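Pollance Shared Workshop
Two-Arm Bench Cell: Set-Up Guide
Section 4. Mounting, Cabling and First Motion

Revised 20/02/2025. Prepared by Preben Bech and Mebrat Belay.

4.1 Scope

This section covers the installation of two Cirnik bench arms on the aluminum frame built in Section 3, the routing of the arm cables, and the first powered movement under the Oddsson control software. It applies to members building a cell in the shared workshop and to members who have taken the kit home on the extended loan terms.

Section 3 must be complete before work begins. The frame must be square, the wall panels fitted and the tabletop secured. Camera calibration is covered in Section 5 and task recording in Section 6.

Two persons are required for steps 1 through 6. The remaining steps may be carried out by one person, provided that a second member is present in the building whenever the arms are powered.

4.2 Tools and Parts

Hex keys, 4 mm and 5 mm
Torque driver from the workshop cabinet
Two mounting plates, black
Eight rail bolts with matching T-nuts
Two Cirnik arms with grippers fitted
Two power supplies with labeled leads
Zip ties, white
Length of perforated cable duct, cut to the width of the front rail
Emergency stop switch with bracket

Bolts from the general bin must not be used in place of the rail bolts supplied. The heads are taller and will prevent the arm base from sitting flat on its plate.

4.3 Mounting the Arms

1. Confirm that the main switch is off and that neither power supply is connected to the wall outlet.

2. Slide four T-nuts into the upper channel of the front rail for each plate. Leave the nuts loose.

3. Place the left mounting plate on the rail and start all four bolts by hand. Repeat for the right plate.

4. Set the distance between the two plates according to the table on the inside cover of this guide. Measure from plate center to plate center. Tighten the bolts in a diagonal order.

5. With one person supporting the arm by its base, lower the left arm onto its plate. The second person inserts the base screws. The arm must not be lifted by the forearm, the wrist or the gripper.

6. Repeat step 5 for the right arm.

7. Push firmly on each base from the front and from both sides. If any movement is felt, remove the arm and check the T-nuts. A nut that has not turned fully in the channel will feel tight at the driver and still allow the plate to rock.

Note: Members using the older Ganov frame will find that the front rail has a single channel. An adapter strip is available from Ivar Bråten on request. The strip raises the arm base slightly, and the base height in the software must be changed to match. See Section 5.

4.4 Cable Routing

Poor cable routing is the most frequent reason that a cell fails inspection. A cable that appears long enough when the arm is at rest may pull tight when the elbow is extended and the wrist is turned.

8. Fit the perforated duct below the front rail. Press the cover on only after step 12.

9. Wrap the coiled sleeve around the cable along each link, beginning at the base. Leave the sleeve free at the elbow so that it can open and close with the joint.

10. Leave a generous loop between the wrist and the upper part of the arm. The loop should stand clear of the gripper and should not rest on the tabletop in any position.

11. Fasten the small circuit boards near each arm base. Red and yellow wires must run directly down into the duct and must not cross the front of the mounting plate.

12. With power still off, move each arm by hand through its full range. Watch the loop at the wrist and the sleeve at the elbow. Correct any point at which the cable pulls, catches or rubs against a wall panel.

Caution: Do not secure the wrist loop to the frame. A tied loop will be torn from its connector at the first full rotation.

4.5 Work Surface and Storage

Loose items within reach of the arms are to be limited to those needed for the task. Baskets may be hung from the rear crossbar or tied to a side post for other items. Baskets on a side post require a minimum of three zip ties, pulled tight and trimmed flush.

A patterned table covering is permitted. It must lie flat and be taped beneath the edge on all sides. Glossy coverings are not permitted, as reflections interfere with camera calibration.

For the first motion check, the workshop uses the card sorting layout. It consists of a clear compartment tray, an upright card holder and a small number of plastic cards. The objects are light and will not damage the grippers if struck.

13. Place the tray in the center of the table, behind the point at which the two grippers meet. Stand the card holder in front of it, between the arms. 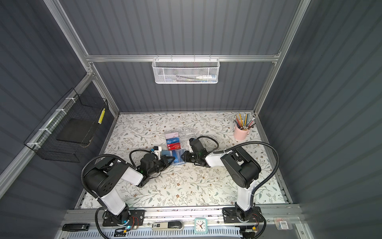

4.6 First Powered Motion

14. Clear all persons from the front of the cell. The operator stands to one side, with the emergency stop within reach of the hand that is not on the keyboard.

15. Connect both power supplies and turn on the main switch. Wait for the indicator lights at the arm bases and grippers. If an indicator fails to light, turn off the main switch and check the connector at that point.

16. Start the Oddsson software and select "Paired arms, front rail." Set the speed limit to the lowest value. This limit remains in force until the cell has been signed off.

17. Send the left arm to its home position, then the right arm. Do not send both at once on the first attempt.

18. Open and close each gripper three times with nothing between the fingers. The fingers should move smoothly and stop without a knock.

19. Bring both arms slowly toward the card holder. Stop when the grippers are close to each other. Check that the wrist loops hang clear and that neither elbow is near a wall.

20. Return both arms to home, one at a time, and turn off the main switch.

Caution: The software does not detect contact between the two arms in this mode. The operator is responsible for keeping them apart. If contact appears likely, press the emergency stop. Do not attempt to separate the arms by hand while they are powered.

Caution: Hair, sleeves, lanyards and headphone cords must be secured before the main switch is turned on.

4.7 Faults During First Motion

Arm drops when power is removed. The Cirnik arm has no brakes. This is normal, and the arm should be returned to home before each shutdown. If power is lost suddenly, support of the arm by hand is permitted only after the main switch has been turned off.

Error 16 at start-up. The software has found one arm only. Check the data cable of the arm that does not respond, and then restart the software.

Error 222 during motion. A joint has met more resistance than expected. The usual source is a cable caught at the elbow. Turn off the main switch, free the cable and repeat step 12 before continuing.

Gripper closes unevenly. Remove the two finger screws, seat both fingers against the stop and refit. If the fault remains, label the gripper and place it on the repair shelf. Members are asked not to open the gripper housing.

Left and right arms exchanged. The software assigns sides by connector. Exchange the two data leads at the controller. Do not correct this fault in the configuration file, as the change will be lost at the next update.

4.8 Inspection and Sign-Off

A cell may not be run above the lowest speed until it has been inspected. Inspections are carried out by Ásdís Hafþórsson or Kaj Frandsen and are booked at the front desk. For cells at a home address, the inspection is done by video call, and the member must be able to show the underside of the front rail and the inside of the duct.

The inspector will repeat steps 7, 12 and 19, and will ask the member to operate the emergency stop during motion. The duct cover should be removed before the inspector arrives.

Once signed off, the cell is entered in the workshop register and the speed limit may be raised to the second level. Rail bolts are to be checked again after 17 hours of operation, and the coiled sleeves are to be replaced after 1,000 hours or when the cable can be seen to rub, whichever comes first. Hours are shown on the status page of the software.

Cells that have been moved, even within the same room, must be inspected again from step 7. Spare sleeves and finger screws may be drawn from the Cirnik drawer against a signature.

Continue to Section 5, Camera Calibration.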